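4.2 How parents read a baby wipes label

I'll admit I went into this part of the study thinking I knew the answer. I have two kids, I've bought more wipes than I'd like to add up, and I never once turned a packet over until my second got a rash. So when Ruth Flores and I sat down to write the interview guide, we had a bet going on how many of our parents would be like me. We talked to 100 of them, all with a baby under a year old, and I lost. Most had read at least part of the back label on the brand they were using.

What they did with it is another story. We gave each parent a plain white card with the ingredients from a Kiltine wipe typed on it, in the same order as on the packet, and asked them to talk us through it out loud. Nearly everyone started with water, said something nice about it, and then slowed right down at the first long word. A few people skipped to the end of the list to look for perfume (one dad called this "the sneaky bit"). The word that came up most as a worry was phenoxyethanol, and the parents who worried about it mostly couldn't say what it was for. When we told them it was a preservative, about half relaxed and the rest wanted to know why wet paper needs preserving at all, a fair question that we come back to in Section 5.

Storage came up much more than we'd planned for. We had one question on it and ended up adding two more after the April interviews, because people kept telling us where the wipes live: the car, the diaper bag, a bin next to the changing mat.

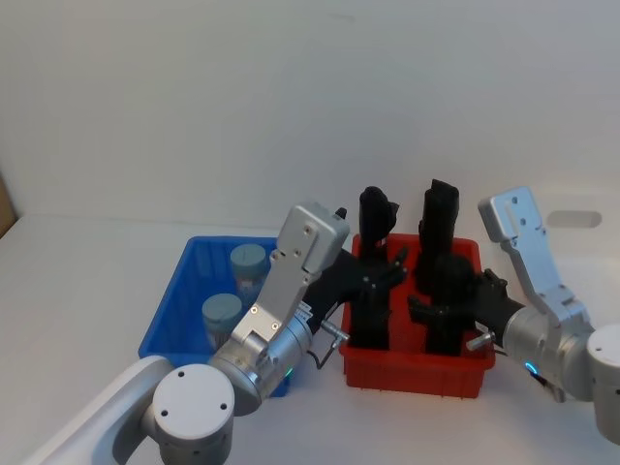 Figure 8. Blue and red plastic bins side by side on a white tabletop.

Parents who tip their wipes into a tub or bin when they get home throw the packet away, and the label goes with it. Radwa Metwally spotted this in the transcripts before I did – she'd marked it in the margin as "label gone by dinner." If a rash turns up 5 days later, there's nothing left to check. Two of the parents in this group told us they'd gone back to the store just to read the shelf packet.

We also asked about the front of the packet, using the Vullia and Fidanby designs. "Sensitive" was the word people trusted most and could explain least. Some took it to mean no perfume, some took it to mean tested on newborns, and one mother thought it described the wipe, as in easily torn. I still like that answer.

A caution before the next section. Everyone here signed up through the same parenting newsletter, and people who join a study on wipes probably care more about wipes than most. Ghazala Minhas is repeating the card task with parents recruited at clinics, and I'd wait for her numbers before leaning too hard on ours.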